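Home | Guidance | Checklists | Contact
Search this site Go

2025-01-25 | Marleny Cuadros, Workplace Inspections, Torkura

Bench Manipulator Inspection: Checklist with Comments

Bench 7. Inspected by Cristian Zapata. Bench lead: Dayana Cáceres.

1. Emergency stop within reach of the seated operator. Satisfactory.

2. Speed limit set and locked before powered work. Satisfactory. The key is held by the bench lead and signed for.

3. Guard interlock tested. Satisfactory. The last entry in the log is signed but the result column has been left blank. To be completed.

4. Gripper pads examined for wear. Satisfactory. Pads are to be replaced at 3,000 cycles or at the August service, whichever falls first.

5. Risk assessment displayed at the bench. Not satisfactory. The copy on display is the previous issue. Form 41 is to be used in future.

6. Work surface and loose items. See comments. 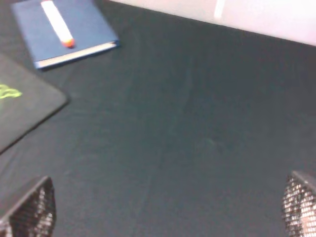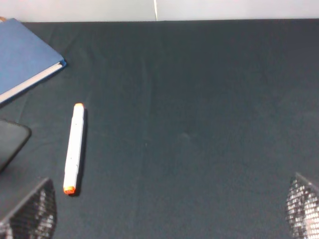
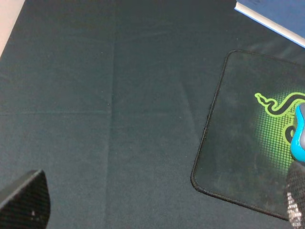

Item 6 is assessed against the Provano bench rules, section 3, which require that any covering on the work surface be flat and secured before the arm is enabled. Minor creasing is accepted where it does not lift the material into the path of the fingers. The fold lines crossing the cloth beside the mouse pad in the third view fall within that allowance, but the fuzzy threads on the left side of the pad's stitched border should be trimmed. Pens and markers used as test items are to be entered on the item list. Dayana Cáceres is to confirm the list to Lucero Carhuamaca before the next session.

Result: pass with actions at items 3, 5 and 6.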